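Member Visits and Open Days

Demonstration day at the Foketti workshop: report and discussion

Posted June 22, 2025 by Parvathi Arumugam

Members who were unable to attend asked for a written account of our visit to Foketti, and the secretary has agreed that it should be placed here so that replies can be kept in one thread. I attended on behalf of the packing and sorting section. What follows is my own record and has not been approved by the firm.

The visit was divided into two parts. In the morning we were received in the lecture room, where staff outlined the work of the site and its partnership with Pomon, who supply the software that plans the arm's movements. In the afternoon we were admitted to the workshop in two groups. Questions were welcomed throughout, although the second group had less time than the first owing to a late return from lunch.

The task chosen for the demonstration was the handling of small blocks between a tray and a lidded compartment box. Several members had expected something larger. Our hosts explained that small parts in clear plastic are a fair test of what their customers ask for, and that a machine which can cope with a lid, a latch and a narrow compartment is of more use to a stores department than one which can lift a heavy crate. The arm carries a small camera close to the gripper, and the view from it was shown on a monitor beside the bench.

I would draw attention to the difficulty of the lid. With it closed, the blocks inside are seen through frosted plastic and the light catches along every rib. One red block may look crisp while its neighbour looks pale and pinkish, and the software must treat both as the same kind of part. The block lying in the open blue tray presents no such problem. 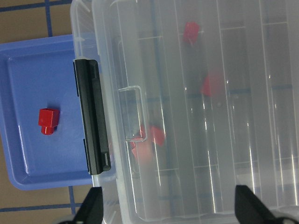

Matters raised in questions

On cost, the firm declined to give a figure for a complete installation. We were told that the gripper fingers are a replaceable item and that a set is rated for 2000 cycles before inspection.

On records, the firm stated that 336 trial runs of the block task had been logged before our visit. I asked whether the failures were kept as well as the successes and was assured that they were. A summary has been promised to the section.

On safety, a member asked why the workshop had no full enclosure around the arm. The reply was that the arm is limited in speed and force when visitors are present. I did not find this answer complete and have written to the firm for the relevant assessment.

A second visit is proposed for November. Members wishing to attend should reply below or write to the section in the usual way.

P. Arumugam
Packing and Sorting Section

Replies

benchwright_58 wrote:
I thank Mrs Arumugam for a careful report. I was in the second group and must record some disappointment. We saw the task carried out only a small number of times, and most of our visit was spent standing behind the first group while they finished their questions. If there is to be a further visit, I would ask that the groups be given equal time and that this be agreed with the hosts beforehand.

On the substance, I remain unconvinced. A trained person can open a compartment box, fill it and close it in the time it takes this arm to settle above the latch. I do not see what the section would gain by recommending such equipment to members at present.

Cliditz wrote:
I must respectfully disagree with the previous reply. Speed was not what was being demonstrated. The staff said in the morning session that the arm was being run slowly for the benefit of visitors, and the working rate should be judged from the summary when it arrives. I would also point out that the comparison with a trained person assumes that such a person is available for the whole of a night shift. In my own department this has not been the case for some time.

I was in the first group and apologise if our questions ran over.

benchwright_58 wrote:
The apology is accepted. I do not accept that a demonstration should be excused from showing the working rate. Visitors had travelled a considerable distance to see the equipment in use.

stores_and_issue wrote:
May I ask about the choice of box? We hold 458 lines of small parts in our stores, nearly all of them in clear boxes of this general kind, and the lids have gone cloudy with age. Staff frequently open the wrong compartment. If the camera can identify a part through a clouded lid, that alone would be of interest to us, whether or not the arm is used to pick it up.

Parvathi Arumugam wrote:
In answer to stores_and_issue: I put a similar question to the staff. They were cautious. Colour was said to be a fair guide when all the parts are of one kind, as with the red blocks, and a poor one when they are mixed. They would wish to see samples of your boxes before giving an opinion. I can forward your details if you send them to me privately.

In answer to benchwright_58: the point concerning equal time is a fair one and I will raise it when the November date is discussed. I will also ask that the task be run once at full speed for each group.

Vaněk wrote:
I was not present, and so will confine myself to one remark. The figure of 2000 cycles for the gripper fingers seems low to me. At our site a set would reach inspection very quickly. Was it made clear whether a cycle means one block moved, or one complete box filled? The difference is a large one.

Parvathi Arumugam wrote:
It was not made clear, and I ought to have asked. I have added the question to my letter.

Cliditz wrote:
My notes say "per grasp", though I cannot be certain that this was in reply to the same question. Please put my name down for November.

benchwright_58 wrote:
And mine, subject to the arrangements for the groups being confirmed in writing.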